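Zolora Canine Rehabilitation Group – Clinical Practice Meeting
Minutes, Mar 13, 2021, Gullumance rooms

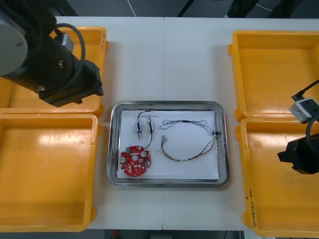

Gaetano Orlandini asked that the October minutes be corrected before adoption. The underwater treadmill protocol applies to dogs eight weeks or more after cruciate surgery, not six as recorded. Corrected and adopted.

Chair: Ottavio Greco
Apologies: Grasso clinic (both practitioners)

1. Matters arising
1.1 The referral form now has a separate field for the treating vet's restrictions on weight bearing. Old forms to be recycled.
1.2 The non-slip matting at Gullumance has been relaid. The join near the scales still lifts and will be glued.

2. Hydrotherapy
2.1 O. Greco tabled the session log. The group delivered 780 treadmill sessions in the period, 27 of them stopped early. Reasons recorded were fatigue, refusal to enter and, in 5 cases, skin irritation at the harness line.
2.2 G. Orlandini considered the skin cases likely to be a rinsing problem. Harnesses are being hung with pool water still in the webbing. Agreed that all harnesses be rinsed in fresh water after the last dog of the day and hung by the chest strap.
2.3 Water temperature is to be logged at the start of each session and again at the midpoint. Grasso has been logging at the start only.
2.4 Discussion on water depth for dachshunds and other short-legged breeds. Views differed. Depth stays at the practitioner's discretion, with the level written on the chart.

3. Gait assessment
3.1 The Drandier pressure mat gives inconsistent readings for dogs that pull on the lead. Agreed to discard the first pass and keep three clean passes at a walk. Trotting passes are optional – they are not to be averaged with walking passes.
3.2 Handler to stay on the same side for all passes. The side is to be noted.

4. Home exercise sheets
4.1 Owners report that the sit-to-stand sheet is hard to follow. G. Orlandini will redraft it in plain language, with repetitions in a table.
4.2 Cavaletti pole height to be given in centimetres and set no higher than the hock.

5. Expenditure
5.1 Quote of $2,932 received for servicing the treadmill belt and pump. Approved. The Gullumance pool will be closed for two days and bookings moved to Grasso.

6. Other business
6.1 Request from a client to sit in on laser sessions. Permitted if protective eyewear is worn and the dog is settled.
6.2 Spare towels are low at both sites.

Actions
O. Greco – book treadmill service, circulate revised temperature log
G. Orlandini – exercise sheet, harness rinsing notice
Grasso – confirm space for transferred bookings

Next meeting to be held at Grasso, date to be circulated.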